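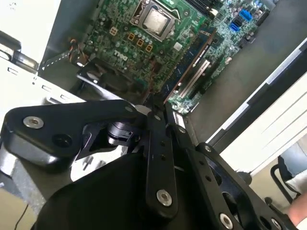 Welcher Greifer bleibt bis zum nächsten Treffen am Arm?
Der Gelenkgreifer von Bravell bleibt montiert, der Parallelgreifer von Astirer kommt vorerst zurück in den Koffer und wird im März noch einmal mit den kürzeren Fingern geprüft.

Protokoll der Arbeitsgruppe Demontage, Treffen zum Greifervergleich

Anwesend: Mamta Prajapati (Leitung), Settimio Pagano, Barış Türkmen, Kolbrún Hjaltested (Protokoll)
Entschuldigt: Uriel Mendoza, der uns aber dankenswerterweise seine Notizen zur Steuerung geschickt hat
Beginn: 14:10 Uhr

TOP 1 Begrüßung und letztes Protokoll

Mamta begrüßt alle herzlich und freut sich, dass wir endlich wieder in größerer Runde zusammensitzen, nachdem beim letzten Mal so viele krank waren. Das Protokoll des vorigen Treffens wird angenommen, mit der kleinen Korrektur, dass der Adapterflansch von Settimio gezeichnet wurde und nicht von Barış (Entschuldigung, Settimio!).

TOP 2 Greifervergleich am offenen Rechnergehäuse

Barış berichtet ausführlich von den Versuchen. Beide Greifer haben je 50 Durchgänge am Speicherriegel bekommen, immer mit derselben Reihenfolge: anfahren, fassen, ziehen, ablegen. Der Bravell hatte 11 Fehlgriffe, der Astirer deutlich mehr, wobei Barış fairerweise dazusagt, dass die langen Finger des Astirer für die Enge zwischen Sockel und Steckplätzen einfach nicht gemacht sind. Die Halteklammern wurden in allen Durchgängen von Hand geöffnet, das war so vereinbart.

Settimio gibt zu bedenken, dass der Bravell dafür recht breit baut und man beim Eintauchen ins Gehäuse sehr auf das Laufwerksgestell und die Kabel achten muss. Er hätte gern eine feste Anfahrrichtung im Programm, schräg von der offenen Seite her. Dem stimmen alle zu, Kolbrún möchte allerdings, dass die Richtung einstellbar bleibt, weil die nächsten Gehäuse anders aufgebaut sind.

Längere, aber nette Diskussion über Fingerbeläge. Der weiche Belag von Mishra hält die Platine schön fest, hinterlässt aber nach einer Weile Abrieb. Der härtere rutscht. Wir bleiben erst einmal beim weichen und wechseln ihn öfter.

TOP 3 Kamera am Handgelenk

Mamta zeigt Aufnahmen mit der jetzigen Halterung. Die Gelenkplatten des Greifers nehmen viel vom unteren Bildbereich weg, der Sockel und die Speichersteckplätze sind trotzdem gut zu erkennen. Barış würde die Kamera gern etwas höher setzen, Settimio fürchtet dann um das Kabel bei Drehungen. Es werden 2 Halterungen gedruckt, eine wie bisher und eine höhere, und beim nächsten Mal wird verglichen.

TOP 4 Steuerung

Aus Uriels Notizen: Der neue Regler von Skukosetti läuft stabil, die Kraftbegrenzung reagiert aber träge, wenn der Greifer fast geschlossen ist. Er hat 379 Datensätze mitgeschnitten und bittet darum, dass jemand anderes einmal unvoreingenommen draufschaut. Kolbrún übernimmt das gern, braucht aber noch Zugang zum Laufwerk.

TOP 5 Aufgaben

Barış: Anfahrrichtung als Parameter einbauen
Settimio: beide Kamerahalterungen drucken, Kabelführung skizzieren
Kolbrún: Mitschnitte sichten, Rückmeldung an Uriel
Mamta: kürzere Finger für den Astirer anfragen, Beläge nachbestellen

TOP 6 Verschiedenes

Bitte die Drehmomentschlüssel nach Gebrauch wieder in die obere Schublade legen. Settimio bringt beim nächsten Mal Kuchen mit, Wünsche bitte direkt an ihn.

Ende: 15:45 Uhr
Für das Protokoll: Kolbrún Hjaltested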